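Lollstead Community Help

Housing and neighbours > Moving out

Print this page | E-mail this page

Belongings left in a shared house after a resident has moved out: how long must they be kept?

Posted by Nekia House Residents' Group, 2020-03-11

We write on behalf of the residents of Nekia House, a shared property of 10 rooms with a common sitting room, kitchen and drying room. One of our former residents gave proper notice and left at the end of the agreed period. The room was handed back and the keys were returned. When the room was opened for the next occupier, it was found that a quantity of belongings had been left in the wardrobe, under the bed and in the cupboard on the landing.

The belongings are mostly of small value. They include clothing, kitchen things, stationery, some paperwork and a great many loose household items of the sort that collect in drawers. There is also a sewing machine, which we understand to be in working order, and a box of photographs.

The landlord's agent has informed us that the matter is for the residents to settle, as the landing cupboard is a shared space. The agent has further stated that if the cupboard is not emptied a clearance charge of £155 will be divided between all the rooms. We have sent one message to the former resident at the e-mail address we hold and have had no reply.

We should be grateful for guidance on the following matters. We wish to know how long we are expected to keep the belongings, whether we may give any of them away, and whether the agent is entitled to pass the charge to us. Some residents hold the view that anything left after the keys are returned may be treated as rubbish. Others do not agree, and the group would prefer to act on proper advice.

Reply posted by Sembiring Housing Advice Desk

Thank you for setting out the position so fully. The reply below is general guidance. It does not take the place of advice from a solicitor or law centre on the facts of your case, and the rules differ between the nations of the United Kingdom.

The first point is that returning the keys ends a person's use of the room. It does not, taken alone, end that person's ownership of what is in it. Belongings that have been left behind normally remain the property of the person who left them until there is good reason to believe that they have been given up. Whoever has control of the belongings in the meantime is expected to take reasonable care of them and to make a reasonable effort to trace the owner. The view that anything left may be treated as rubbish is a common one and should not be relied upon.

The second point concerns who has control. You have described two places, a private room and a landing cupboard. Items found in the private room were found in space which had come back to the landlord, and we would expect the landlord or agent to deal with them in the first instance. If the residents have since moved those items to the cupboard, the position is less clear. Please establish in writing who moved what, and at whose request. A short note signed by two residents will be sufficient.

We recommend that the group proceeds as follows.

Make a written list of everything that has been left. Larger or more valuable items, such as the sewing machine, should be listed separately with a note of make and condition. Paperwork should be placed in a sealed envelope and should not be read beyond what is needed to identify the owner. Photographs should be kept flat, dry and out of direct light.

Small items need not be listed one by one. It is usual to lay them out on a clean floor or table, remove anything that is plainly waste, and group the remainder by use before boxing. Laundry things may go in one bag, stationery in another, keys and fastenings in a third. Any item bearing a name, a number or an address should be put to one side, as it may belong to someone other than the former resident. Drawers in shared houses are seldom the work of one person, and it is worth allowing current residents to look through the small items before the boxes are closed.

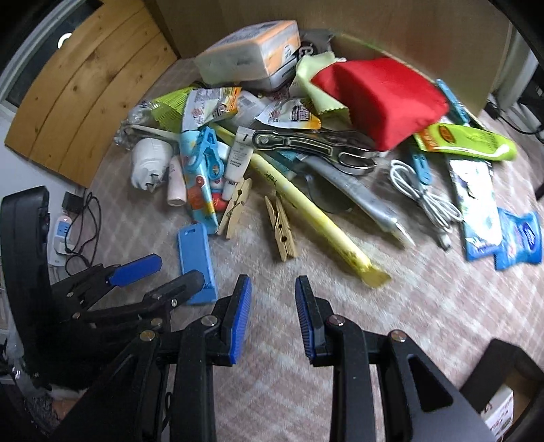 Assorted household items on a carpeted floor, with two wooden clothes pegs among them.

Once the boxes have been packed, each should be marked with the former resident's room number, the date of packing and a box number matching the list. Please do not write the person's name on the outside of boxes kept in a shared area.

A second notice should then be sent. One e-mail is not, in our opinion, a sufficient attempt at contact. The notice should be sent by e-mail and by post to any forwarding address, and the agent should be asked to pass on a copy if the agent holds details which cannot be disclosed to you. It should state:

- what is being held, by reference to the list;
- where it is being held and how collection may be arranged;
- the date by which it must be collected;
- what will be done with the belongings if they are not collected;
- whether any cost of storage or sale will be deducted.

As to the period, we ordinarily suggest six weeks from the date of the second notice for belongings of modest value. There is no single figure that will be right in all cases. A longer period may be reasonable if the former resident is known to be abroad or in hospital, and a shorter one may be reasonable for items which will spoil. Opened food, drink and anything unsafe may be disposed of at once, and a note should be made of it.

At the end of the period, items of little value may be given to a charity shop or recycled. The sewing machine should be treated with more caution. If it is sold, the group should obtain a fair price, keep the receipt and hold the proceeds for the former resident, less any reasonable cost stated in the notice. The photographs and paperwork have no sale value and may matter a great deal to their owner. We would ask that they be kept for longer than the remainder, space permitting.

With regard to the charge of £155, the answer depends on your agreements. Each resident should check whether his or her agreement permits the landlord to recover the cost of clearing shared areas, and on what terms. If the agreements say nothing on the matter, the agent should be asked to state in writing the basis for the charge and to supply an invoice. A charge announced in advance of any work being done is open to question, and a charge for belongings which were left in the former resident's own room is more so. It may be proper for the landlord to look to the former resident's deposit, if this has not already been returned.

Reply posted by Momside Lets

Speaking as a small letting business we would say that residents often overlook the deposit point. Where we have had belongings left behind the cost is claimed from the deposit of the person who has gone and the other residents are not charged. The agent should be asked directly if the deposit has been released. If it has, that was the agent's decision and it is difficult to see why the remaining rooms should pay.

We do not agree entirely with the previous reply about the period. Our own practice is to keep belongings for 28 days and then clear. We have not had a complaint. We accept that this is our practice and that other businesses may be more generous.

Ask for a discount if the cupboard is emptied by the residents and only the taking away is left to do.

Reply posted by Lollstead Reuse Store

The Store is able to accept clean clothing, kitchen goods and boxed small items from shared houses within the town. The following conditions apply.

Donations must be accompanied by a signed statement that the donor owns the goods or is entitled to dispose of them. For belongings left by a former resident, the Store will ask to see a copy of the notice and the date on which it expired. Goods cannot be accepted before that date, and the Store is not able to hold them on the group's behalf.

No more than nine boxes may be brought in one visit. Sewing machines are accepted subject to an electrical safety check, and a machine which does not pass will be sent for recycling. The Store does not accept personal papers or photographs, medicines, bedding that has been used, or part-used cleaning products.

Collection from the door is available to residents who cannot travel. The waiting time is longer in July, when many student houses change hands, and early booking is advised in that month.

Further note posted by Nekia House Residents' Group

The group has considered the replies and is obliged to all three contributors. A list has been made and a second notice has been sent by post and by e-mail, allowing six weeks. The agent has been asked in writing to confirm whether the deposit has been released and has acknowledged the letter without yet giving an answer. The sewing machine has been moved to a locked cupboard in the sitting room.

During the sorting, a number of small things were claimed by current residents, among them a tin opener and a bicycle key that had been missing since last year. These have been struck from the list and the change initialled.

Related items

Shared cupboards and lofts: who is responsible?
Getting a deposit back when several people share
Post arriving for a former resident
Bulky waste collections in Lollstead
Writing to a letting agent: what to include
Keeping a bicycle in a hallway

Print this page | E-mail this page

Contact us | Copyright Lollstead Community Help | Back to top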